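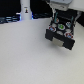
Section 4: Setting up your first harbor in Trestik

Okay, so you've got the map installed (if you haven't, go back to Section 3, I'll wait) and you're looking at a blank bit of coastline with the word Grarnach floating over it. Grarnach is the port I built the whole tutorial on. It sits at the top of a long, skinny bay with two islands across the mouth, and it has changed hands so many times in the game's timeline that you get to play with pretty much every setting I put in. I love this place, so bear with me if I go on a bit!

You'll need the 1.4 map pack and the small tide file that comes with it. Tzu-hsuan Hsiao redrew all the depth lines in May, and the older pack puts the main channel straight through a hill.

4.1 Placing the old town

1. Open the Places menu and pick Grarnach from the list. The view will slide over to the bay. On a slow computer this can take a while, so go get a coffee.

2. Click the larger of the two islands. It should get a yellow outline. If the mainland lights up too, press Escape and zoom in one notch before you click again.

3. Set the founding period to Early Trade. You can go earlier if you like, but the fishing village stage is pretty dull and I mostly skip it.

4. Drag the Old Town tile onto the west side of the island, the side facing the bay. Let go when the edge turns green.

5. Type 300 in the starting population box and hit Enter.

Note: The box won't take commas. Hok-lam Wan keeps asking me to fix that and I keep saying next version.

4.2 Joining the island to the mainland

This part trips up almost everyone, me included, and I wrote the thing. The causeway has to start on rock and end on rock. Coral looks just like rock when you're zoomed out, so turn on the Ground layer first (press G).

6. Choose Causeway from the Build menu.

7. Click the south corner of the old town, then click the headland called Arrieta. You'll see a dotted line with a length next to it. Mine comes out at 618 meters, and yours should be close to that.

8. Check the dotted line for red sections. A red section means deep water, and you'll have to bend the line around it by dragging the little square handle in the middle.

9. Press Build, then run the clock forward until the dots turn solid.

Caution: Save before you press Build. Undo does not work on causeways! It takes back whatever you did before the causeway, and the causeway just sits there. Yao-tsung Yip lost a whole evening of work to this one and was very nice to me about it.

4.3 Changing rulers

Now for the fun bit. Each time a new power takes the port, the game swaps the street names, the coins, the flag and the customs rate. Buildings stay unless you tell it otherwise, which is how you end up with a lovely muddle of old coral houses, a governor's mansion and a railroad shed all on one street.

10. Open the Timeline and click the plus sign.

11. Pick a ruling power. For the tutorial, use the Sultanate first and the Erndale Company second.

12. Set how many years each one lasts. I give the Sultanate 129 and the Company 57. Short reigns are okay, but anything under five years makes the street names flicker and it's pretty annoying.

13. Tick Keep Buildings for both.

14. Under Names, choose whether you want the old spelling shown next to the new one. I leave this on. Hiu-tung Tsang did the spellings in all three scripts, and they look gorgeous on the printed map.

Note: If the two reigns overlap by even a year, the customs house will charge ships twice. Your merchants will leave, and the log will only say "trade low." Look at your dates before you go hunting for anything else.

4.4 Tides, heat and the summer slump

Grarnach is hot. I set the summers to be rough on purpose, and you'll see the population drop as families head up to the hills. Don't panic and start building houses! They come back in the fall.

15. Open Climate and load the tide file.

16. Slide Summer Move to the middle.

17. Run one full year and watch the harbor count at the bottom of the window. If ships are still stuck outside the islands at low tide, go back to Build and dredge the north channel by one step.

Caution: Two steps of dredging will wash out the end of the causeway. Ask me how I know.

If your port vanishes from the list when you reload, Tien-fu Liao put together a repair tool, and it's under Help, then Fix My Map. Run it with the game paused. Salt pans and the railroad are in Section 5.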